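Zasby Air Begins Nonstop Flights Between Damelham and Trastesstead

2022-07-06

Passengers at Damelham Regional Airport had something new to look at on the departures board this week, and quite a few of them stopped to take a picture of it. Zasby Air has started nonstop service to Trastesstead, giving the airport its first overseas route and giving people in this part of the state a way to cross the ocean without first driving half a day to catch a plane.

The first flight pushed back from the gate a few minutes behind schedule, after a ribbon cutting that ran a little longer than planned (the school band had prepared more music than anybody expected, and it would have been a shame to stop them). Every seat was taken. A good number of those on board were local families with relatives in and near Trastesstead, and there were some happy tears in the check-in line as well as the usual last-minute reshuffling of heavy suitcases.

Zasby will fly the 3,042-mile route three times a week through the end of the summer. The airline says it expects to go up to five weekly flights next April, provided that bookings hold steady over the winter, when the schedule drops to two. Fares include one carry-on bag and a soft drink. Checked bags, hot meals and seats with extra legroom can be added when booking or later on the airline's website, and families traveling with small children may bring a stroller and a car seat at no extra charge.

The airport has been getting ready for this for a good while, and regular travelers will notice the changes. The old baggage hall has been rearranged to make space for passport control, the security area has a second lane, and the coffee counter upstairs now opens early enough to serve the morning departures – a small thing, maybe, but one that people have been asking for year after year. The long-term parking lot has been repaved too, and the shuttle bus now makes a stop at its far end.

Airport managers hope that the new flights will bring visitors in the other direction as well. The Damelham visitors bureau has put together a booklet of lake cottages, farm stands and country inns, and copies are being handed out on board. The Kim House, the bed and breakfast across from the old train depot, reports that its rooms are already booked for most of the month by guests arriving from Trastesstead, and it has added a late breakfast for anyone still on overseas time.

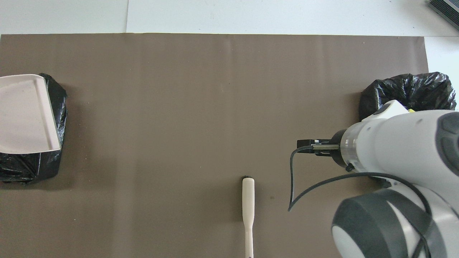

Brown paper and a black plastic bag on a white work surface.

Travelers are asked to be at the airport three hours before departure while everyone gets used to the new routine. Passports must be valid for the whole trip, and the check-in desk for Trastesstead closes an hour before the flight leaves, with no exceptions. The county bus will run an extra trip from downtown Damelham on flight days, stopping at the library and the fairgrounds along the way, and it takes exact change or a regular bus pass. Tickets for the winter schedule are on sale now through Zasby Air and at the travel desk in the main terminal, which is open every day until the last departure.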